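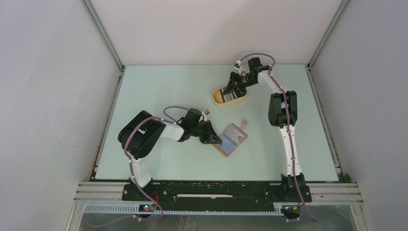

Figueroa
7 Dec 2021

Moved the blog's backups off the old rented box over the weekend. Notes follow, mostly for my own use in February when the certificate on the new one expires.

The old setup was a nightly cron job that ran a full dump and copied it to Nunlow. It worked until the dump outgrew the window. By November a full run took 27 minutes and held a table lock for most of that, so comments posted overnight timed out.

The new job runs in 2 stages. Stage one takes a snapshot and releases the lock. Stage two compresses the snapshot and ships the difference to Ullenis. Full copies go out on the first of the month only.
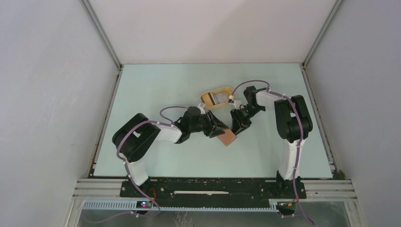
Two arms, one small box.

Restores are where I lost an evening. Ullenis keeps file ownership by number, and the user IDs on the new machine don't match the old ones. Everything came back owned by the mail user. Fix: create the accounts first, in the original order, then restore. Passing the remap flag also works but it skips symlinks without a warning.

Retention is set to two monthly copies plus the dailies between them. I looked at Flarier for the offsite copy and dropped it, as it charges per request and my uploads folder is all tiny files.

Still to do: rotate the keys, and get the log out of /tmp.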